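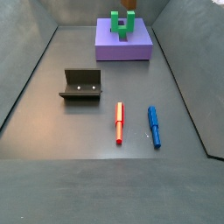

Forums > Robot Learning > Gathering Demonstrations
2 min read

Peg insertion demos: how much should I vary the start?

Hatem Chraibi
I'm recording teleoperated demos for an insertion policy on our Kencombe bench. The set has a purple block with a slot, a green forked piece that seats in it, red and blue pegs and a black bracket. My first 1000 episodes start from nearly the same layout. Training loss is fine, but the policy stalls when I shift the block by 3 cm. Do I record more, or record differently?

Sayaka Kubo
Differently. Move and rotate the block between episodes, and let the loose parts land wherever they land. We used 4 start zones and 5 block angles per zone, then trained on everything together. 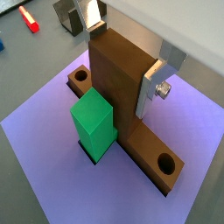
Check your grasps too. If the fingers always close on the same two faces at the same height, the policy has no data for a crooked grasp. Start a share of the episodes with the part already held a little off - the operator's correction is the data you are missing. Keep the slow ones. Drop only those with lost frames.

okabe_lab
More data fixed it for us. Also check the wrist camera exposure.

Contact | © Trolanix Community | Back to top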